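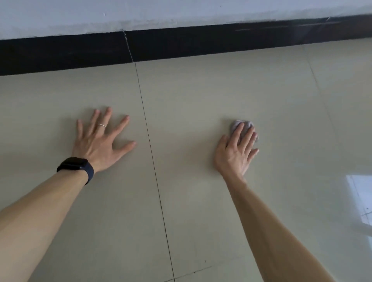 Search the archive Enter keywords Go

Home | Threads | Authors | Subscribe | Help

Subject: Re: Interpreters at first appointment – family violence intake
From: Tegan Halliday
To: Regional Practice List

Dear colleagues,

I am replying on behalf of the Gudgate intake team to the questions Nuwan Begum raised on the list last week. His message is quoted below for those who joined recently.

On 3 June, the relevant part of our intake procedure was not yet in its final form. The version now in use was settled afterwards, and I can answer from that.

On the first question, family members are not used as interpreters at intake, including adult children and including cases where the client asks for it. Staff explain this at the start of the appointment and offer a telephone interpreter. If the client declines, the worker keeps the conversation to immediate safety and books a second appointment. We have had some complaints about this from relatives waiting in the foyer, and the team leader handles those separately.

The second question concerned small language communities, where the client may well know the interpreter. Our practice is to ask for an interpreter from interstate and to give the client's first name only, or another name if she prefers. Fenov accepts both requests, but they must be entered in the notes field when the booking is made. The telephone operator cannot add them later. Clients are also asked whether they would prefer a woman. Please record the answer even where it is "no preference", as a blank field is treated by Wevix as a question that was never asked.

Regarding cost, the Pryor office has 700 dollars a quarter set aside for after-hours interpreting. Gudgate has no separate amount and charges it to general intake. Flynn McAlister is looking at whether the two offices should be brought into line, and I would ask that budget questions go to him directly and not through this list.

Nuwan also asked about visa matters. Intake workers should not give advice on whether leaving a relationship will affect a person's visa. Many clients have been told by a partner that they will be sent home if they speak to anyone, and it is tempting to reassure them on the spot. The correct step is a same-day referral to the migration lawyer on the duty roster. Workers may tell the client that other people have asked the same question and that the lawyer's advice is free and private.

Enikő Szabó has revised the one-page sheet for workers and will send it out once the Dari and Nepali versions have been checked by a second reader. Until then, please go on using the old sheet, but cross out the fax number – it now belongs to a dental clinic.

I would be grateful to hear from any service that has tried video interpreting with clients who are still living with the person using violence. We have held off, and would like to know how others deal with call history on a shared device.

Regards,
Tegan Halliday
Intake Coordinator, Gudgate

Nuwan Begum wrote:

> Dear all,
>
> We are rewriting our intake steps and I would welcome advice
> from services that see a larger number of newly arrived clients.
>
> 1. Do you allow a relative to interpret if the client insists?
> 2. What do you do when the client is likely to know the
> interpreter? This has come up in 4 of our last 20 bookings.
> 3. Who pays for calls made after 5 p.m.?
> 4. How much can an intake worker say when a client asks
> about her visa?
>
> Delwyn Nepia suggested I write to the list before we send our
> draft to the board. I am happy to share the draft with anyone
> who would like to see it, on the understanding that it is not
> passed on – it still contains several notes to ourselves.
>
> With thanks,
> Nuwan Begum

Previous message | Next message | Back to thread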